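4.2 Clutter as a test fixture

Most published grasping setups use a bare table. Ours, put together in the shared workshop at Wurkville, uses a desk of the kind people own. The arm is built from Laxdal joints and a Basari controller bought second-hand, and the wrist camera sits close behind the jaws, where it sees the shelf, the phone and a good deal of cable.
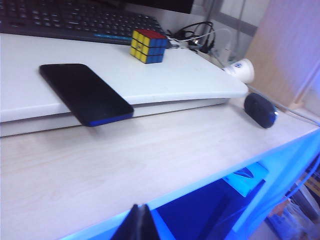 Page last changed: December

We ran 136 trials with the phone as the target. The raised shelf gave more trouble than the phone did. Its front lip is low enough to look harmless and high enough to stop a finger, and the planner met it with some enthusiasm in the early runs. Kathleen Lenihan fixed this by adding 5 mm of clearance to the approach, a change that took her one line and the rest of us a fortnight of argument.

Glossy screens were the second problem. A dark phone reflects whatever is bright nearby, and our edge detector had a touching faith in reflections.

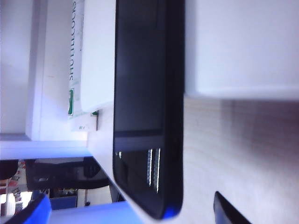 Figure 7. Phone at close range from the wrist camera, with bright stripes reflected in the glass.

Masking stripes of this sort cost 790 lines of code, most of them written by Vilhjálmur Bjarnason after dinner, and we can't recommend all of them. The Sustum library does the same job in fewer, as a reviewer kindly pointed out.

A fixed camera covers most of the desk, so the arm's idea of where things are can be checked against a second opinion. 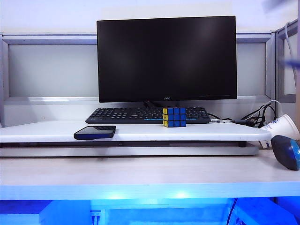
The two views disagreed most often over small, bright objects near cables, where the wrist camera tended to be confident and wrong. We now let the fixed camera break ties – a crude rule, but it held up over the 1000 frames we labelled by hand. Section 4.3 gives the error for each object.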